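Sofá cinzento-claro com encosto mostarda: como limpar o assento sem deixar auréolas?

Maio de 2019 — por Ximena Maldonado

Olá a todos! Mudámo-nos para um apartamento mais pequeno e o sofá passou a servir para tudo: para ver televisão, para dormir a sesta e, confesso, para despejar a roupa que sai do estendal. É um modelo Tiltum, com chaise, assentos cinzentos e encostos amarelos, e gosto mesmo muito dele (custou 381 euros em segunda mão, uma pechincha!). O problema é que o tecido é mescladinho e à primeira vista disfarça tudo, mas quando o sol bate de lado vejo umas sombras na zona da chaise, mesmo onde pomos os pés. Já passei um pano com água e fiquei com uma auréola maior do que a mancha — que raiva.

As minhas dúvidas são duas. As capas dos assentos têm fecho por baixo, mas já não têm etiqueta: arrisco a máquina? E faz mal ter roupa amontoada em cima do tecido, sobretudo peças vermelhas? O meu marido diz que sou exagerada, a minha mãe diz que vou acabar com um sofá cor-de-rosa. Ajudem-me a desempatar!

Melquiades Rosales

Olá Ximena, tive um cinzento muito parecido durante 6 anos e passei por isso tudo. A auréola aparece quando se molha só um bocadinho no meio e o resto fica seco. O que resultou comigo foi aspirar primeiro com a escova macia, devagar, e depois passar um pano de microfibra bem torcido na almofada inteira, de costura a costura. Inteira mesmo, até ao canto arredondado! Uso água morna com umas gotas de detergente da loiça neutro, e a seguir outro pano só com água. Deixa secar de janela aberta e não te sentes lá até ao dia seguinte (eu sentei-me e arrependi-me).

Quanto à máquina, sem etiqueta eu não arriscava. Uma vez lavei uma capa a 30 graus e depois para a enfiar outra vez na espuma foram precisas duas pessoas e muita paciência. Se o fizeres, água fria, do avesso, fecho corrido e nada de secador.

Sobre a roupa: seca, não me preocupava nada. Húmida é outra conversa, e o vermelho é o pior. O meu também levava com montes destes, calções, coisas cor-de-rosa, o que viesse, e a regra cá em casa passou a ser: só vai para o sofá o que já está seco, e dobra-se antes do jantar — quase sempre.

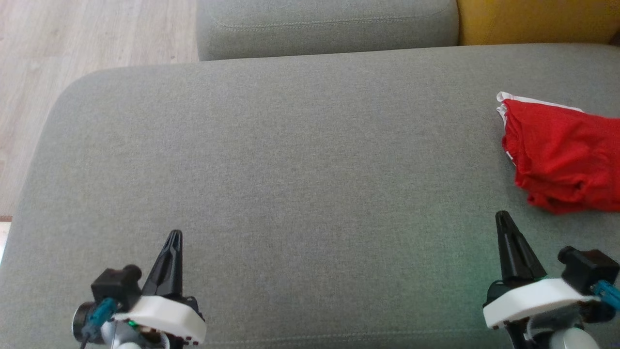
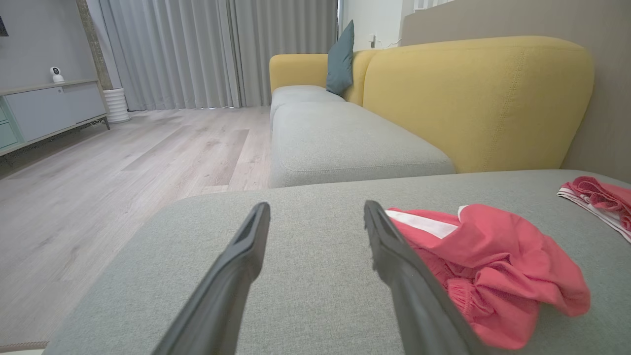

Se mesmo assim apanhares uma mancha de tinta

Não esfregues! Encosta um pano branco seco e vai mudando de sítio até deixar de sair cor. Depois experimenta espuma para estofos numa zona escondida, eu testo na parte de trás, junto ao chão. Uso a da Zido, mas há mais de 4 marcas parecidas no supermercado e não noto grande diferença entre elas.

Werkow

Compra uma manta e põe por cima. A minha custou 19 euros e vai à máquina todas as semanas. Fim do problema.

Ximena Maldonado

Obrigada aos dois! Vou tentar primeiro a almofada inteira com o pano torcido. Quanto à manta, Werkow, já tive uma e escorregava para o chão sempre que alguém se levantava...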